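Son is a rising junior, which football camps are worth it and do camp invites mean anything?

Posted in: High School Football > Recruiting Help

Dexter Lindgren
Poltumley, 3 posts

Hi all, first time doing this so sorry if it's been asked before. Tried the search, got a lot of stuff about basketball.

My son plays tight end and some defensive end at Poltumley. Going into junior year. He's 6'3", got on the field plenty last fall, mostly blocking - we run the ball a lot. 14 catches on the year I think, maybe 15, depends who kept the book. Grades are good. No offers, no visits, one coach follows him on social media.

Since the season ended we've been getting camp invites. Email mostly, some in the actual mail. Ponden sent one with his name on it and a line that said they'd "love to see him compete in person." He was over the moon. Then his buddy who plays JV and hasn't touched the field got the same one. Same line.

So

- does a camp invite mean anything at all
- how many camps is normal. We've got a list of nine and I added it up with gas and motels and it came out close to $3000, can't do that
- are the big multi school ones better than the one school ones
- his position coach, Coppens, says just go to the closest three and quit worrying. Is that right?
- should he be emailing coaches himself or do I do it

Camps are mostly June and I have to put in for time off at work so kind of need to sort this soon. Thanks for anything.

Nele Van der Linden
214 posts, Helpful Parent

Went through this twice, once with a linebacker and once with a kid who thought he was a receiver and ended up a safety. Typing on my break so this will be choppy.

Short version - a camp invite is an ad. Could be more than that, usually isn't. The list they send to is whoever filled out a form, whoever bought a ticket, whoever was on a roster somewhere. My oldest got one from a school that had already signed two kids at his position and was not looking for a third. The letter was very warm.

What does mean something: a coach who calls your high school coach and asks about him. A coach who writes to your son and mentions a play, or a game, or his transcript. A coach who asks for his schedule. If it could have been sent to his buddy then it's an ad.

Doesn't mean don't go. Camps are where our younger one got noticed, and it was at a school that had never written him once. You just don't want to pick by who sent the nicest mail.

How I'd do it:

1. Sort your nine into three piles. Schools where he could play on what he is today, schools that are a stretch, schools that are a dream. Be a little mean about it. Have Coppens do it too without seeing yours, then compare. Ours were not the same at all and the coach was closer.

2. Two camps from the first pile, one from the second, one from the third if there's money. That's four. My kids were fried after four anyway, the younger one did five and at the last one he ran like he had a piano on his back.

3. Email the position coach BEFORE you pay. From your son, his name, his email. Four or five lines. Name, school, grad year, position, height and weight, GPA, film link, then "I'm deciding on camps for June, are you looking at tight ends in my class and will you be working the camp?" You would be amazed how many answer that. And if the answer is no we're full at that spot, you just saved an entry fee and a motel.

4. Film first. Don't email anybody with last year's freshman clips or with a 9 minute reel. Three minutes, tops. Best plays up front, an arrow or circle on him before the snap so they don't have to hunt. Since he's mostly a blocker put the blocking in! Finish blocks, ones where he's still driving the guy at the whistle. A tight end reel with 14 catches and no blocks looks like a kid who doesn't block. No music or at least nothing with swearing. Cut it at home, save the full games somewhere too, they will ask for a full game and you want to be able to send it the same day.
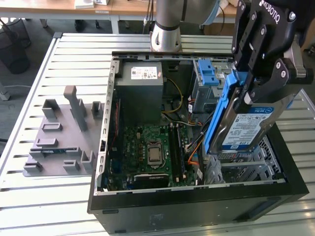
5. Get real numbers on him before camp season. Height without shoes, weight, a forty that someone other than grandpa timed. If the reel says 6'3" and he's 6'1" and a half in socks, the coach at check in notices and it's the first thing he knows about your son. List him honest.

6. At the camp he needs to be early in line. Not pushy, just early. First rep group gets watched, by the eighth group they're looking at their phones. Have him introduce himself to the position coach by name, shake hands, done. Then coachable, coachable, coachable. If they tell him to change his stance he changes it on the next rep even if he thinks it's dumb.

7. Thank you email the next day. Two lines. Ask what they'd like him to work on. If they answer with something specific you're on a list. If it's crickets, well.

On the big multi school camps. Mixed. The one my older son went to wore numbers on the shirts and he was 981. Nine hundred and eighty one. He got four reps in two hours and I bought a $12 sandwich. But a smaller one, hosted at a small college with staff from a bunch of other small colleges helping out, that was the best money we spent. Ask how many kids per position group and how many coaches will be there working, not "invited." Invited means nothing. If they won't tell you I'd skip it.

And he emails, not you. Always him. You can proofread. You can stand behind the chair and sigh. But the coaches can tell and they really don't like it. Your part is money questions and driving.

Sorry about the lenght, hope it helps. What are the other schools on the list if you don't mind saying?

Toon Peeters
9 posts

if hes good they will find him. waste of money all of it. my nephew never went to one camp and played 4 years

Wondimu Tilahun
86 posts, Coach

Assistant coach at a small high school, I do tight ends and tackles, so this one's near my heart.

Agree with most of what Nele wrote. Don't agree with Toon. They find the kid who is on a team with three other kids they came to see. A blocking tight end on a run first team in a quiet area, no, somebody has to send the film.

Few things to add, in no order.

Coppens isn't wrong. Closest three is not a bad plan at all if at least one is a place he could really play. Near schools see you again in the fall, they can drive over on a Friday, they know your league. A school eight hours off that likes him at camp still has to remember him in October. I'd do closest three and one that he picks himself for whatever reason he wants.

Position. You said TE and DE. He should pick one when he signs in. Camps will often let you switch halfway, so start with the one he wants to be recruited at and ask about the other after lunch. With a frame like that some coach is going to look at him and see a tackle in two years. Talk about it in the car beforehand, because I have watched boys' faces fall off when it comes up and the coach sees that too.

Catching. If he only had 14 balls thrown to him nobody has film of his hands. Camp is where that gets fixed. So from now until then, catch every day. Over the shoulder, low ones, one hand is for fun only. Borrow a quarterback. We had a kid who worked with his little sister throwing from a lawn chair and he went from dropping everything to 76 catches in a row in the driveway before June. He counted, not me.

Transcript. Bring it up early, put GPA high in the email. Good grades make him cheaper for a lot of smaller schools and they know that better than you do. Also have him check with the guidance office now that his core classes are on track. Junior year is late to find out you're missing one. The rules on when coaches are allowed to write back or call change and are different by division, so look up the current ones, don't take it from a forum (including me). Silence from a coach this spring might just be the rules.

Ponden, since you named it. I don't know the staff there now. I would do precisely what Nele said, email the tight ends coach and ask straight. If he answers by name, go. If you get a form reply with a registration link, you have your answer.

Recruiting services, you didn't ask but they'll be calling you. One called Mitar rang up half our roster last year. I can't tell you whether it's good or bad, two families paid and I never saw what they got that the boys couldn't do with an email account and a Tuesday night. Ask them which coaches they've talked to about your son this month. Then wait.

Last thing. Football shoes, broken in before. Two pairs of gloves. Water. Every summer there's a kid in brand new cleats limping by eleven in the morning.

Dexter Lindgren
Poltumley, 4 posts

Wow ok thank you both. Printed this off for him.

Did the piles tonight, Coppens is doing his at practice tomorrow. I had Ponden in the middle pile, my wife had it in the dream pile so that was a fun dinner. Nele the rest are mostly small schools within three hours, plus two big ones he just likes on TV. Those can probably go.

He wrote to two tight end coaches already, I only fixed the spelling. One wrote back in an hour! Asked for a full game. Which we do not have saved anywhere, so guess what I'm doing this weekend.

Will measure him in socks.

Mieke Mertens
31 posts

Jumping on the end of this. Same boat but a kicker, does any of this apply or are those camps a whole diffrent thing? Might start my own thread if that's better.

Nele Van der Linden
214 posts, Helpful Parent

Mieke start your own, kickers are a different animal and there's a couple of kicking dads on here who will talk your ear off. Put kicker in the title.

Dexter - get the full game from your coach, the team will have it. Pick one where he played hurt or tired or against somebody big, not the blowout.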